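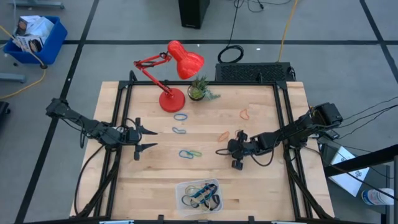

Figure 3. The tidying station with both arms over the table. Loose rubber bands lie on the wood and the clear container stands near the front edge.

4.2 Gathering small, soft things

The third of our chores is the one visitors laugh at when we tell them, and the one that has taught us the most. Loose rubber bands have to be picked up from a table top and put into a container. Anyone who has worked in a packing room or kept a kitchen drawer will have done this without giving it a thought, and we rather expected it to be the easy chore of the set, something to run while the kettle boiled before we moved on to folding tea towels (Section 4.3). We were wrong about that, and we would like to spend a little time on why.

A rubber band has no shape of its own to speak of. It may lie as a flattened oval, or twist over itself, or overlap a neighbour, as the blue and green bands do near the left gripper in Figure 3. It is also very thin where it meets the table, so that a pair of pointed fingers must come down almost to the wood before there is anything to close on. Come down too far and the fingers press into the surface and the arm stops itself; stay too high and they shut neatly on nothing at all. The room for error is small, and it is smaller still when the arm is reaching a long way out from its rail.

We trained the Wolluneo controller on 3,820 demonstrations, all of them given by hand by two operators working in turns. Sándor Magyar, who gave the larger share, has a habit of dragging a band a little way along the table before lifting it, which makes it bunch up and gives the fingers more to hold. We did not ask him to do this and at first we wondered whether to ask him to stop. In the end we left it alone, and we are glad, for the controller picked the habit up and used it on bands it would otherwise have missed.

Testing was done over 481 trials in January, each beginning with bands dropped from above by a person who had been asked to look away. A trial was counted as a success only if every band ended up in the container within 300 seconds. We kept the lamp and the plant on the table throughout. Imre Kerekes felt strongly that a bare table would tell us very little about a real home, where there is always something to reach round, and the rest of us came to agree with him – although the plant did have to be repotted.

Single bands lying apart from the others gave little trouble, and most were lifted at the first or second try. Pairs were another matter. When two bands were tangled, the controller would often lift both, lose one on the way across, and then go back for it, much as a person might. That is slow but perfectly acceptable. Less happily, it sometimes pulled on a band that was caught under the other gripper, and the two arms would then hold it stretched between them until the time ran out. We have not found a good cure for this. The Casel planner, which we tried as a replacement for 2,000 further practice runs, avoided the stretching by letting only one arm move at a time, and was so slow that hardly any trial finished.

Can a machine do this chore yet, then? On a good day and with plenty of patience, it can do a fair part of it. A person clearing the same table sweeps the bands together with the side of the hand and scoops up the lot, and neither of our arms has anything like the side of a hand. We did fit a soft paddle from Psarras for a short while, and we come back to that in Section 5, along with the matter of worn fingertips.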